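Sovedby Home Forum > Linens and Laundry > Folding and storing
Thread: Folding patterned throws so you can tell which is which
30 replies, showing a selection

pipkin_moss
Joined February
So I've gone a bit mad for folding! I finally cleared out the blanket cupboard and everything is getting a proper fold instead of being rammed in. The plain ones are easy. The knitted black and white ones are driving me up the wall, as the houndstooth turns up on more than one of them and once they're folded they look like twins. My fix so far is to leave a bit of the other pattern showing, so the one in the white tray has houndstooth on the left and the black paw-like spots on the right. I love how it looks next to the tulips – pattern heaven. Does anyone else fold for the pattern, or do you all just fold for size?

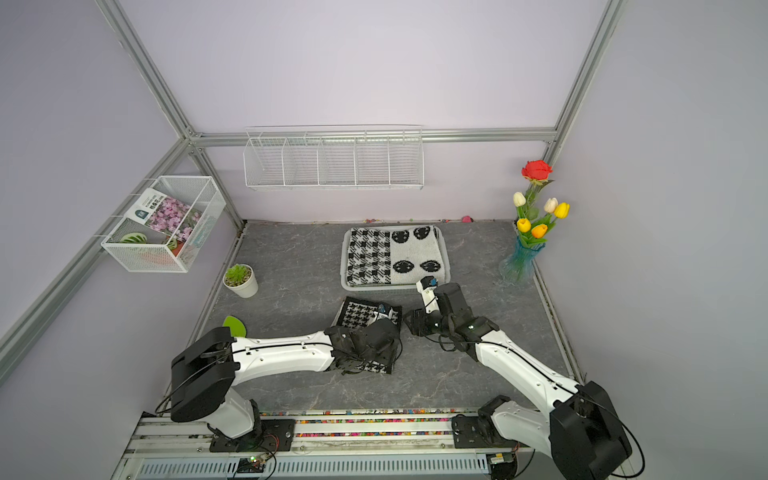 teasel_and_tweed
Posts: 2,106
Ooh, I like the half and half! I fold for size, always have, but I can see the sense in it when you've got two that match. Do you start from flat? With anything knitted I open the whole thing out first and pull the corners square, or the crooked bit gets folded in and you end up with a fat corner that never sits right.

Gravelbed52
Have to disagree with teasel on pulling corners. Knits stretch. I did exactly that with a throw from Plultitz and one corner is now a good deal longer than the other three. Lay it down, smooth it with your palms from the middle out, and leave the corners alone.

pipkin_moss
I'm with teasel on this one, sorry Gravelbed! I wouldn't haul on it, but if it's held by the top two corners you can see straight away whether it's hanging true. The bottom edge always wants to crumple and that's the bit I go back and smooth.

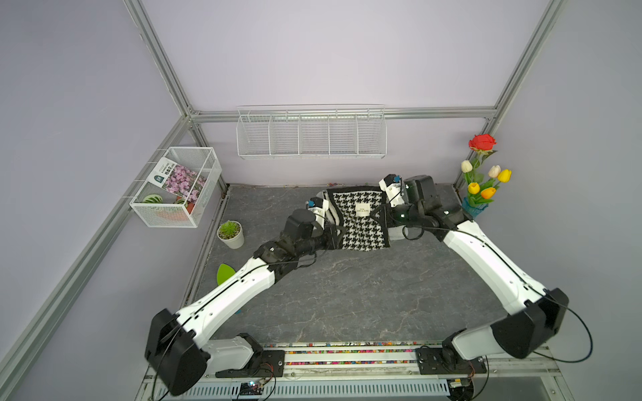
Houndstooth cloth held out roughly square, bottom edge still a bit crumpled

Gravelbed52
All right, that's gentler than I was imagining. I still say palms. And what's the label doing near the middle? Mine are all on a hem.

pipkin_moss
It's handy there, I use it as my halfway marker. Fold to the label, then fold again. Bit rough and ready but it works for me.

damson_jam
Can I ask about baskets? I've been going round in circles between a lidded box, a canvas cube (the Bovmont sort) and an ordinary plastic basket. I've got a shelf 30 cm deep and more than 10 throws to get through the year. My canvas cubes have gone all slumpy.

pipkin_moss
Plastic basket, every time!

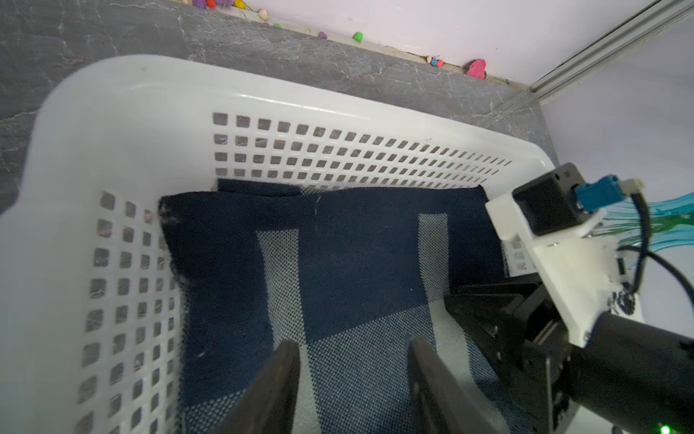 Canvas cubes look lovely for a month and then they sag, and a sagging cube undoes all your nice folding because everything slides to the middle. I want stiff sides and a bit of air getting in. With those rows of little square holes you get both, and a flat fold stays flat at the bottom. The navy and pale grey one is my favourite to put away, too, as the bands are so wide that you can line your fold up with them. With the houndstooth you've nothing to aim at, it's all tiny teeth.

teasel_and_tweed
Yes to using the stripes! I do the same with tea towels. One thing on holes though – watch for rough bits of plastic. I had a basket from Hashemi that snagged every loose knit I put in it. A quick rub down with a nail file sorted it.

damson_jam
Good tip, thank you. I'm coming round to plastic. pipkin, do you stack them in the basket or stand them on edge?

pipkin_moss
Flat, for the knitted ones. I tried them on edge and they just flopped over. The pawprinty one goes in the basket with some of its grey part showing as well as the houndstooth, and the houndstooth cloth gets folded on the table next to it. Then I can pick the right one without unfolding anything, which makes me far happier than it should! The wire rack on the wall is staying clear for now while I decide what deserves it. Napkins, maybe? 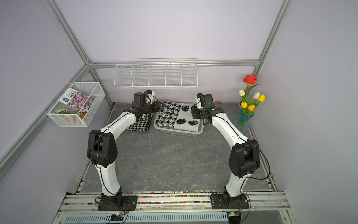
Gravelbed52
2018-06-15
Napkins would slip through a wire rack, surely. Rolled tea towels might stay put. Also, and I say this grudgingly, I tried the two top corners method on a cot blanket this morning and it did come out squarer than mine usually do. Still smoothed it with my palms after.

teasel_and_tweed
Ha! I'll take that. Seconding rolled tea towels for the rack, and I'd put your seed packets up there too, pipkin. What are the pink ones?

pipkin_moss
No idea, I bought them for the picture on the front! Off to roll some tea towels now, will report back.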